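About the Magesa Writing School

Magesa is a small school of creative writing. We teach fiction, poetry and the writing of scripts to adults and to students from the age of sixteen. The school was opened by Gitau Were and Takeshi Okabe, who met as teachers of evening classes and found that they were giving their students the same advice in very different words. They rented one room above a print shop. We still use that room for the poetry group, although the stairs are steep and the heating has its own opinion.

Today we have 13 teachers and three main programs. The first is the Foundation Year, where a student writes something short every week and reads it aloud. The second is the Long Project, for people who have already started a novel, a play or a collection of poems and need company to finish it. The third is called Volholm, after the imaginary town in which all its stories take place. Each new group receives the map, the town newspaper and the stories of the groups before, and must add to them without breaking what is already there. Victor Mabula leads Volholm and keeps the map. He decides, for example, whether the bridge can burn down a second time.

How we teach

Our classes are small and a large part of each class is spent writing. We begin with an exercise of ten or fifteen minutes, usually by hand, and then we read. Nobody is obliged to read in the first month. After this we ask everyone to try -- it is easier than most people expect, and the listeners are kind.

We do not give grades. Each student receives a letter from the teacher at the middle of the course and another one at the end. The letter speaks about particular sentences and particular choices, and it may be two or three pages long. Students tell us that they keep these letters for many years.

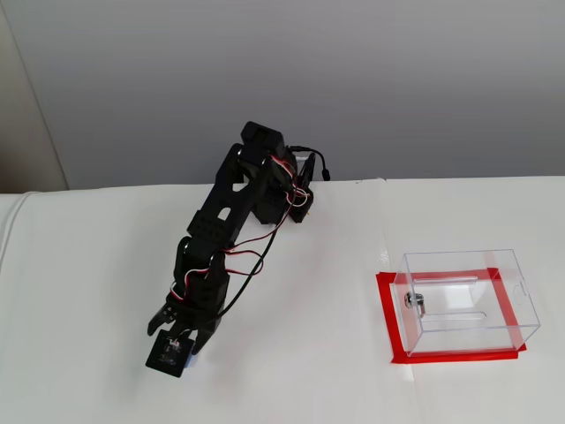
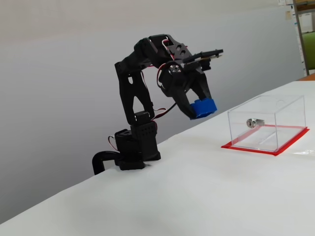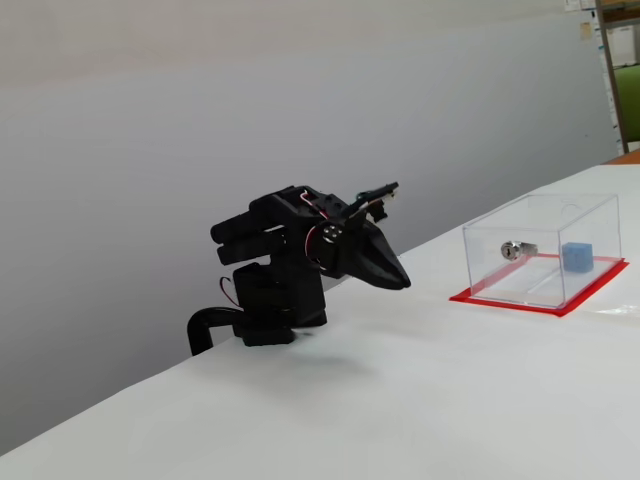
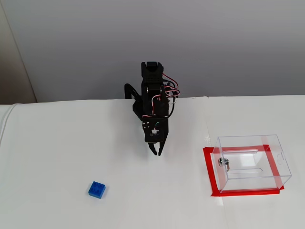 Black robotics hardware at a white tabletop

Many of our students write in English as their second or third language, and so do some of the teachers. Thanakorn Nuchit, who teaches the short story, wrote his first two books in Thai and translated them himself. His course on self-translation runs in the spring and is open also to students of other schools. You do not need a certificate of English to join it, only two pages of your own work in both languages.

The library and the magazine

Our library has 2,220 books, most of them given by former students. It is strong in short stories and weak in drama, which we are trying to correct. Students may borrow 4 books at one time. Please write your name in the notebook by the door and not on a loose paper.

The school magazine, Alel, is edited by Valtteri Rautiainen together with students of the Long Project. It prints new work from the school and a few pieces from outside. The reading period opens in January, and every writer receives an answer.

Visiting us

You are welcome to sit in one class before you decide. Write to the office and tell us what you like to read and what you would like to write -- a few lines are enough. The office is open until six in the evening. Applications for the Foundation Year close in August, and for Volholm in September.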